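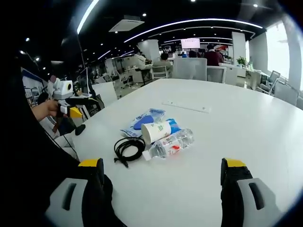 2021-09-18

Shared table day! I finally got to work on the big white table in the open office, and I love it. It's so much easier to think about clutter when there's room to walk right up to it (and the light from the window side is wonderful in the morning).

Things on the table for this round: paper cup with the green print, water bottle with the white cap, the clear bag with the blue item, black cable. All of it ordinary desk stuff, the kind that piles up by lunch at Miltow too.

Working rule for now: cups go first, then packets, then bottles, and the cable gets coiled and left till last. I tried writing it the other way around on the Camargo sheet and it read badly. A cup on its side rolls if you bump it, so I want it out of the way before anyone reaches across for the packets. Bottles roll too, but they're easy to stop with a flat hand.

Tabletop is 60 high by my tape, and the bin I'd like to use is 54, so it would tuck under nicely!! Must ask Rovlow if they still have the lidded kind.
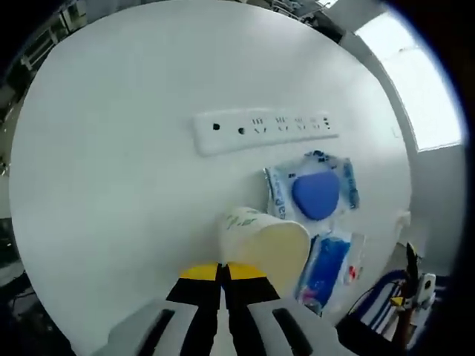 Does the power strip get cleared with everything else?

It stays where it is at the back of the table, and we wipe in front of it with a dry cloth.

Packets: keep the crinkly ones flat in the shallow tray, label side up. I'm so pleased with the tray idea, it saves digging through a drawer for the one thing you need. Vadik list needs a new line for them, item 746, and I should move the cups to the same page while I'm in there.

To do before October: second tray, cable ties, fresh labels, a better cloth.

Workshop notebook | Questions: leave a note on the shared page | © 2021 Vadik | Back to top
Home Notebook Lists Supplies Contact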